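6/8/21

Well, the second color on the tote bags is finally behaving! I have been fighting that orange since May and today I pulled a whole run where the edges stayed crisp and the bag underneath didn't ghost through. I'm so pleased I went and bought myself a lemon slush on the way home (large, no regrets, slight headache).

What fixed it was flash time. I'd been giving the base layer way too long under the flash unit, so it was going hard and shiny and the top color just skated around on it. Lorraine Rutherford kept telling me it should feel a little tacky, like the back of a sticky note, and I kept nodding and then cooking it anyway. Today I counted 3 seconds less than usual, touched it with my knuckle, felt that little grab, and the next color went down like butter. Lorraine did not say I told you so but she hummed for an hour.

The order is 100 bags for the Wornton street fair, navy canvas, two colors, with the heron on the front. The heron's legs are the problem child. They're so thin on the film that half of them washed out of the first screen when I rinsed it, and on the second screen they didn't open up at all. I ended up re-shooting it on the finer mesh and rinsing from the back with the hose turned way down. Legs! Both of them! Kacper Zieliński wants to thicken them in the artwork for next time and I think he's right, although Yasmine Bouzid drew that bird and she's attached to its skinny legs, so somebody else can have that conversation.

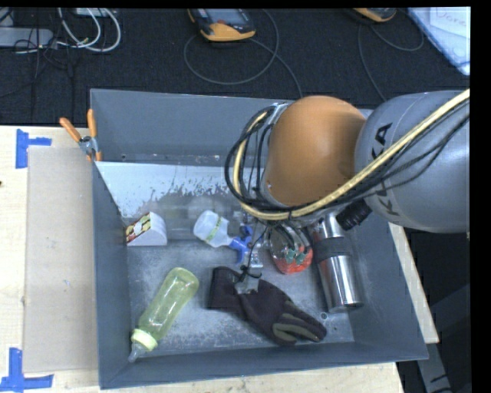

Glove and bottle in the bin.

We also got the new tub of Narkier white to try. It's creamier than the Pralier we've been using, and it clears the screen in one pull if you lean into it a bit. The Pralier needs two pulls and a stir every few bags or it goes stiff on you. On the other hand the Narkier seems to creep under the stencil once the shop warms up, and by four o'clock I was wiping the bottom of the screen way more often than I like. So I don't know yet. I'm going to run the same design with both, same squeegee, same mesh, and wash the bags at home a few times before I say anything to Hicham about switching. He'll ask what it costs per bag and I won't have an answer ready, so I should work that out too.

Speaking of Hicham Filali, he took a phone call at lunch that went on forever and came back looking dazed. Somebody wants 2000 shirts, one color, left chest. I love a left chest job, you can get a rhythm going and think about dinner. But we're one press and four people (five when Retno Hutapea is done with her classes) and the dryer belt still wanders to the left if you don't babysit it. He hasn't said yes. He has that look where he's already said yes in his head, though. The job folder was already on the desk with a number on it, 3382, so draw your own conclusions.

My forearms are killing me. I switched to pushing the squeegee for the last stack of bags and it does help, plus I can see where I'm going, but my corners come out lighter on the left side and I have to watch that. Maybe the softer blade is wrong for pushing. I'll try the medium one tomorrow.

Things I have to remember: coat two screens before I leave so they dry overnight, order more emulsion remover, find the good scoop coater (who took it??), and bring a fan from home. Also pay Lorraine back for the sandwich.

Feet up now. There's orange ink behind my ear and I'm leaving it there till morning.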